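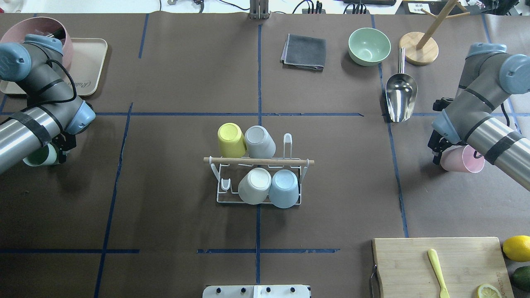

Werkraum-Tipps für die Grundschule

Klebstoff immer in Deckel abfüllen, nie die Flasche auf den Tisch stellen. Eine Flasche reicht für ein Schuljahr oder für Jonas, je nachdem.

Scheren mit farbigem Garn am Griff markieren. Bei uns kamen voriges Jahr 40 in den Schrank, im November lagen noch elf drin - eine davon für Linkshänder, die natürlich alle haben wollten.

Heißkleber auf Holz: mit dem Föhn anwärmen, dann mit dem Spachtel abheben. Auf Pullovern hilft eine Stunde Gefrierfach. Eltern bitte vorher anrufen.

Eingetrocknete Pinsel über Nacht in warmen Essig stellen. Der Raum riecht am Morgen nach Gurkensalat, Mathe fand trotzdem statt.

Glitzer: über 2000 Teilchen pro Löffel, geschätzt von der 3b. Lieber Salz mit Kreide einfärben.

Idalina Baptista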